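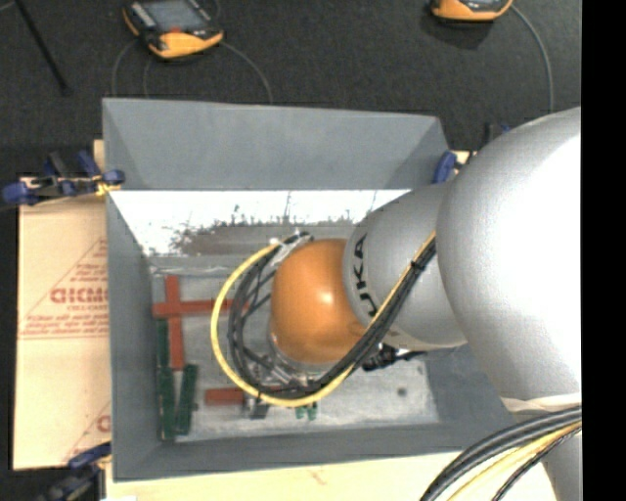 Cell 2, bin clamped to the board, arm down over the bars.

Search this forum Keyword or user Go

Cable loop at the wrist on a KUKA bin picking cell — how much slack?

skov_cell
Looking for opinions on dress pack routing. The cell picks short bars, red and green, from a gray rectangular bin with sloping walls. The bin sits on boards and is held with hand clamps. The bundle comes down the arm, goes around the last joint in one wide loop and ties off next to it. The thick yellow cable runs outside, the black and gray lines inside it.

In May we started getting gripper signal dropouts. The log has 8 of them over 938 picks. Every one came with the wrist rotated near its limit on the wall side of the bin. No drops in the middle of the floor. Continuity is good at rest. I have not opened the connector yet.

Question is whether to shorten the loop or leave it and restrict the wrist.

Fidel Toledo
Leave the loop alone until you have looked at the connector. The loop has to absorb the full rotation of the last axis, and a short one transfers that load straight to the backshell. You would be trading a snag risk for a pull risk.

Jog the wrist from limit to limit at 10 percent override with the gripper input on the pendant display. If the bit flickers, hold the pose and flex the cable by hand with the drives off.

hafthor_l
Disagree in part. That loop hangs out well past the joint on one side, and the gripper end only sticks out a short way below it. In a bin with sloping walls the loop reaches the wall before the joint does. I would take it in and test again.

I also see loose strands crossing each other on the left of the loop. Those should be sleeved before anything else is measured.

Fidel Toledo
Sleeve, yes. Shortening, no. He has no witness marks on the jacket, or at least hasn't reported any. Check the outside of the yellow cable for scuffing. If it is clean, the wall theory is out.

skov_cell
Checked the yellow cable. Light polish on the outside of the curve, no cuts. Could be the wall, could be the bars.

Ran the jog test. The input flickers twice near the positive limit with the arm up and clear of the bin, so there is no contact involved.

Fidel Toledo
Then it is the conductor or the crimp. Open it.

Adhiambo Mushi
Two more things to look at while it is open.

1. Tie tension. A cable tie pulled down hard on a moving bundle makes a hinge point, and the conductors break right behind it. I use hook and loop wraps at both ends of the loop and keep hard ties for the static run. We had this on the Pamness line and replaced the same cable twice before moving the tie.

2. The bin. Hand clamps creep. If the bin has shifted, your wall clearance is not what you taught. Scribe the bin corners onto the board and check the marks at shift start.

hafthor_l
Agree on the clamps. I would go further and bolt down two corner stops. Clamps are fine for a trial and wrong for production.

Adhiambo Mushi
It depends on how often the bin gets swapped. With stops and one clamp you keep the reference and can still pull it out.

skov_cell
Opened it. One conductor in the gripper input pair was broken inside the insulation, just behind the tie by the joint. The crimp was good. So point 1 above.

Work done:
— new signal cable, same length as the old one
— wraps in place of the hard ties at both ends of the loop
— loose strands sleeved with the bundle
— bin corners scribed, base frame rechecked
— wrist limit pulled in by 8 degrees in the pick program

No flicker in the jog test. Will run 2,000 picks before I call it closed.

hafthor_l
You changed the wrist limit and the cable together. If it holds, you won't know which one did it.

skov_cell
The broken conductor was in my hand. The limit is for the next one.

nanna_asg
What inspection interval are you putting on the new cable? We do ours with the monthly grease check and flex the loop by hand at both ends.

skov_cell
Same here, monthly, plus a jog test after any gripper change. I put it on the Zaditz sheet with the mastering check.

Last updated: May, 4:20 PM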